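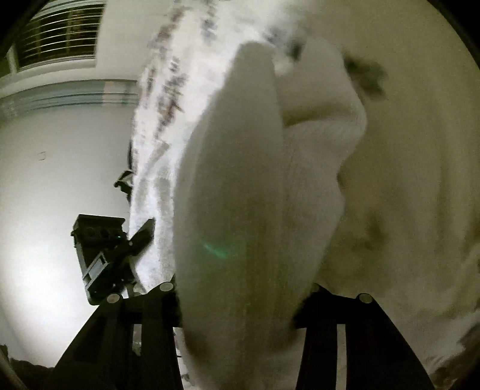
Daragh Carroll

Trelteck is looking for people to record household examples for our learning system. You hold the gripper tool in your hand and do normal work with thick white fabric and other soft things: pick up, fold, put down. The system learns from your recordings.

We need 80 participants and 2000 recordings until the end of March. Evening hours are possible. No experience is necessary, we will teach you the tool on the first day. Please write to me at Trelteck and tell which evenings you are free.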